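Nuria Brings Its Gray-Blue Caver Surface Out of the Workshop and Into the Home

New covering for tables and floors will be sold by the roll and by the sheet, with sample swatches mailed free to households 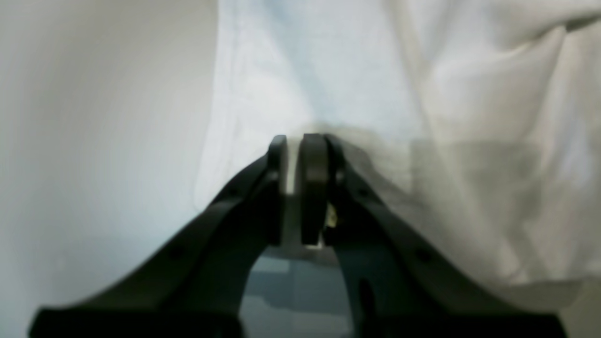 DONDSKA, December 25, 2021 – Nuria, the family-run maker of hard-wearing coverings for places where people work with their hands, is pleased to share that Caver, the soft gray-blue surface its trade customers have been buying for years, will now be available to anyone with a kitchen table, a mudroom or a craft corner in need of a little looking after. The home line opens for orders today through the Nuria website and at the counter of the Tseng Building in Dondska, where the company has its workshop, its cutting room and a small showroom that visitors are always welcome to wander through.

Caver began as a bench covering. For a long time it was cut to order for repair shops and school art rooms, and for one bakery that wanted something easy on the eyes under bright lights at four in the morning. Those customers kept asking if they could take a piece home. Some of them simply did, and over time the people at the cutting counter got used to hearing about Caver under sewing machines and along the back halls of houses with big dogs. There was even a length of it lining the bed of a pickup, a use the company can neither recommend nor entirely discourage.

"We would hear these stories every week," said Chun-hung Chiu, owner of Nuria. "Somebody would come in for a bench top for the shop, and while we were rolling it up they would tell me about the piece they had on the dining table at home, and how the grandkids did their painting on it and then everybody had supper on it. After enough of those conversations you start to feel a bit silly selling it only to businesses. So we sat down in July and worked out what we would need to change for a house, and the answer was mostly the sizes and the instructions."

The sizes did take some thought. Trade rolls are heavy, and a trade customer generally has a van and a coworker to help carry. The home line comes in narrower rolls that one grown person can manage up a flight of stairs, along with flat sheets for card tables, desks and laundry counters. Sheets can be trimmed with an ordinary utility knife and a straightedge, and the cutting room will trim them at no charge for anyone who would prefer to send in their measurements. Round tables are welcome too. The cutting room asks for a paper pattern in that case, and newspaper taped together works very nicely.

People who have never seen Caver often ask about the color first. It is a cool gray-blue with some mottling to it, and it was picked a good while ago for a practical reason that still holds up well at home. On a pure white surface every crumb and thread shows from across the room, and on a dark one you lose the small screws. The mottled gray-blue sits somewhere in between. Pencil shavings and flour don't shout at you, but a dropped bead or a pill can still be found without getting down on hands and knees with a flashlight. The look changes a little through the day as well, bluer by a north window and grayer under a warm bulb, and the company encourages everyone to try a swatch in the actual room before ordering a whole floor's worth.

Nuria spent the summer and fall learning how the material behaves in houses. The company lent sheets and rolls to 333 households in and near Dondska and asked them to live with it in whatever way suited them, then to write back with whatever they felt like saying. The replies ran from one-line postcards to a nine-page letter with diagrams (a treasured document at the office, now pinned up by the coffee maker). Several changes came directly out of that mail. Corners on the sheets are now rounded, after a number of parents brought it up. The backing has a little more grip than the trade version, and the care leaflet was rewritten from scratch by two people in the cutting room who do a great deal of cleaning up and not much marketing.

That leaflet is short. Sweep or wipe first, then wash with warm water and a drop of dish soap, and dry with a towel if you want to use the surface right away. Hot pans still need a trivet. Table sheets may be stored rolled with the good side out, tied loosely, and a sheet that has been rolled for a season should be laid flat overnight before use. Rolled tightly and left in an attic, it will take longer, and a few heavy books on the ends are a help.

Floor pieces want a bit more patience at the beginning. Nuria suggests letting the roll rest in the room for a full day, furniture out, before any trimming is done – the material relaxes as it settles, and a piece cut too soon can come up shy at the wall. It may be laid loose in rooms where nobody is dragging chairs back and forth. For kitchens and busy entryways the company sells a double-sided tape that holds well and comes up again without a fight, which renters among the trial households were especially glad about.

"My own kitchen was one of the first," said Chiu. "We are a family that does everything at one table. There is homework on it, there are dumplings on it, there is usually a lamp I have been meaning to fix since spring. I used to spend my evenings putting newspaper down and picking newspaper up. Now I wipe the table and I sit down. I know it's a small thing to be happy about, but I am very happy about it."

The home line opens with 5 sheet sizes and two roll widths, all in the original gray-blue. The company has been asked many times about other colors, and the request is a fair one. For the moment Nuria would like to do the one color properly and keep it in stock, and so the question will be taken up again once the first year of orders has been filled. Customers who feel strongly are invited to say so in writing, and there is a box on the showroom counter for that very purpose, already fairly full of votes for green.

Preparations at the Tseng Building have kept everyone busy. The cutting room has taken over what used to be the front storage area, with a long second table built so that home orders can be measured and packed without holding up the trade side. As of this week 400 sheets are cut, wrapped and ready to go out, and the shelves behind them are stocked with full rolls for orders in custom lengths. Orders are packed flat where the size allows, between two pieces of cardboard that can be saved and used again if a sheet needs to come back for trimming.

Over 900 people have already asked for swatches through the sign-up card that went out with Nuria's fall catalog, and those will be mailed first. Each swatch is about the size of a paperback cover, big enough to set a cup on and to scrub at with whatever the house usually spills. The company hopes people will be rough with them. Anyone who would like one can request it on the website or by stopping in, and there is no charge and no obligation to buy a thing.

Schools, libraries and shops that already order Caver will see no change in their sizes, their prices or the people who answer the phone. Trade rolls will go on being cut at the back table as they always have been. Trade customers who want a piece for home may add it to their regular order and have it delivered along with the rest, a small courtesy the company felt it owed to the very people who came up with the idea.

The showroom in the Tseng Building has been rearranged for the occasion, with a kitchen table, a sewing corner and a stretch of entryway floor all done in Caver. Visitors may bring their own boots, their own glue or their own toddler and see how it holds up. Off-cuts from the trade side are kept in a bin near the door and sold by weight, and they make good drawer liners and plant-stand covers, as well as something for under the cat's dish. Measurements on the back of an envelope are perfectly fine, and somebody at the counter will be glad to go over them.

About Nuria

Nuria makes and cuts protective coverings for benches, tables and floors at its workshop in Dondska. The company supplies repair shops, classrooms, bakeries and studios, and now private homes. Caver is its longest-running product.

Media contact

Chun-hung Chiu, Nuria, Tseng Building, Dondska. Swatches and photographs of the home line can be sent to editors on request, and visits to the cutting room can be arranged on any working day with a little notice.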